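Ticket: Visa waiver notice for Domier delegation not delivered to Lallstead mission
Status: Closed
Priority: High
2 comments

Reported issue: The Lallstead mission states that the diplomatic note confirming the visa waiver for the visiting Domier delegation was not received through the Rarnex message system. The sender's outbox lists the note as delivered.

First response: The sending desk was asked to provide the note number and the distribution list used. The list still carried the address of the former consular section in Pichon, which closed in March.

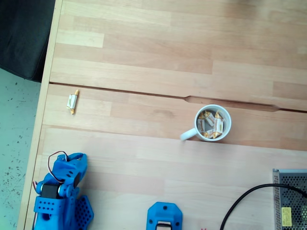

The note was therefore routed to a mailbox that accepts messages but is no longer read. Protocol rules require notice of a visit to reach the host mission at least 72 hours before arrival. The desk was advised to resend the note at once, marked urgent, and to confirm receipt by telephone.

Action taken: The Pichon address was removed from 6 distribution lists. The corrected note was sent at 14:10, and the mission confirmed receipt at 14:25.

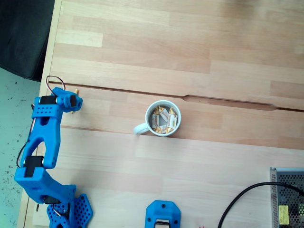 A search of the old mailbox found no other visit notices. Two routine circulars were forwarded to the mission for its records.

Resolution: Delivery confirmed. Desks that maintain their own copies of the lists must replace them with the current version before sending further notes.

Shares: 0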